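Akside Bedspread, Double: Assessment for Guest Lodgings

The Akside bedspread was reviewed at Girneck House over 4 months of ordinary use. It was laundered with the regular household load.

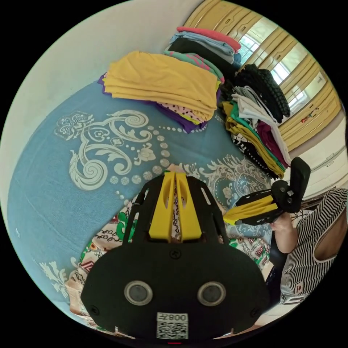
Folded clothing on a light blue bed covering.

Color held well after washing. The hem stitching remained sound – an improvement on the Vononov spread reviewed previously. Drying time was longer than we would wish, and patterned covers should be ironed on the reverse.

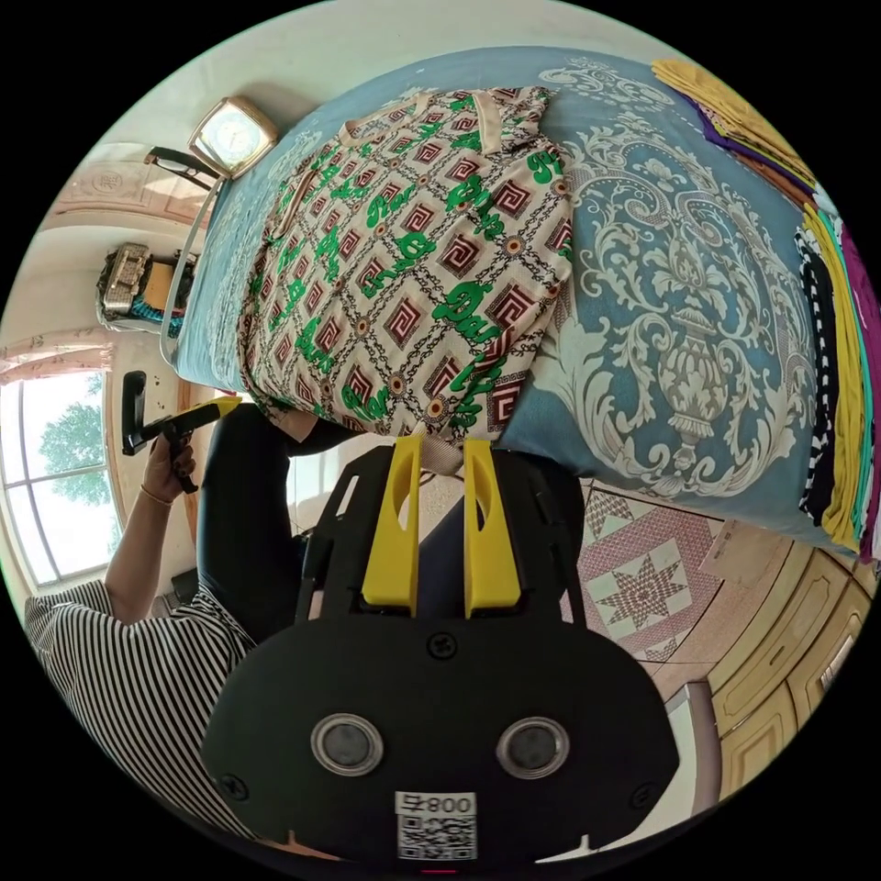 Recommendation

Suitable for purchase at 80 per unit.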